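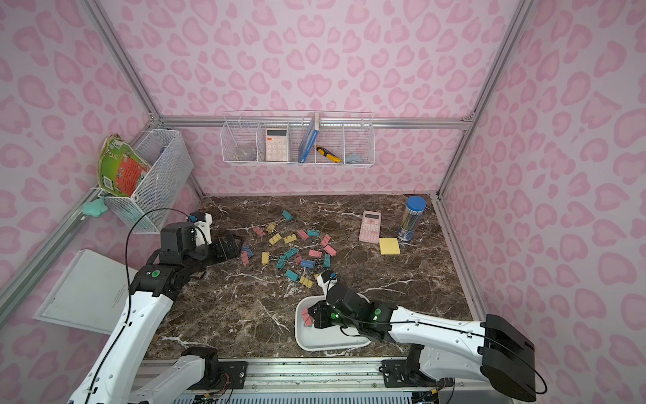

**Figure 5.** The clip-sorting booth during a trial. The right gripper holds a pink binder clip over the white tray while the left gripper waits beside the pile.

### 4.2 Comparing the two finger sets on binder clips

I picked binder clips for this part of the study for a slightly selfish reason: they were the items that had given me the most grief in February. A clip can lie flat, stand on its back or lean on a neighbor, and the wire handles flop out wherever they like. Calculators and sticky-note pads are easy by comparison (they stay in the booth as clutter, and we never ask the arms to move them). If a finger set can cope with a pile of clips on polished marble, I'm fairly comfortable handing it the rest of the desk items in Section 5.

The comparison is between the Gollen fingers, which are rigid with a thin rubber face, and the Skistard fingers, which flex a little at the tip. Both bolt onto the same parallel gripper, so the arms, the cabling and the wrist camera mount stay exactly as they were. Swapping a pair takes a few minutes and one hex key, plus a recalibration that I forgot to do once and will not forget again! Those trials were thrown out and rerun.

Each finger set got 90 pick attempts, all with the right arm and all teleoperated by me. I know a single operator is a weakness, and I come back to it in Section 6. The left arm was kept powered and parked near the pile, as it would be in the two-arm tasks, so that I couldn't cheat by approaching from its side of the table. An attempt counted as a success if the clip was lifted, carried and released inside the tray without touching the rim. Dropping a clip and having it bounce into the tray did not count, although it happened more often than you'd think and was very tempting to write down.

With the Gollen fingers, 12 attempts failed. Nearly all of these were flat clips: the rigid tips came down a hair too high, closed on the slanted edge of the clip body and squirted it across the marble. Going lower fixed the grip but scraped the tabletop, and the arm controller would then stop on its force limit. Upright clips were no trouble at all. I could grab those by the body almost without thinking.

The Skistard fingers failed 5 times, and the failures looked quite different. The tips could be pressed against the table without tripping the controller, so flat clips came up cleanly. What went wrong instead was the handles. A soft tip would slide through a wire loop, the gripper would close on nothing much, and the clip would dangle there on the way over to the tray – sometimes arriving, sometimes not. Where one dangled all the way and dropped off inside, I scored it as a success, because the rule says lifted, carried and released. A stricter reader may want to take those out.

Color made no difference to me as the operator, but it did matter for the Bastos detector we run on the wrist camera stream. Yellow clips were found early in the approach. Teal ones against the dark stone were picked up later, and the pink leopard-print walls produced a handful of false boxes whenever the wrist tilted back far enough to see them. We masked the walls in software and left the print alone.

One more practical note on the controller. The first 54 attempts used the stock Geneo gains, and the gripper had a faint wobble just before closing. I lowered the wrist gain after that for both finger sets, and repeated the early attempts so that every number reported in this section comes from the same settings. The wobble hasn't come back, though closing is a touch slower now, and I could feel the lag on the leader arm for the first few picks.

For the two-arm handover trials in Section 5 we use the Skistard fingers on the right arm and keep the Gollen pair on the left, where the job is mostly holding a clip still by its body.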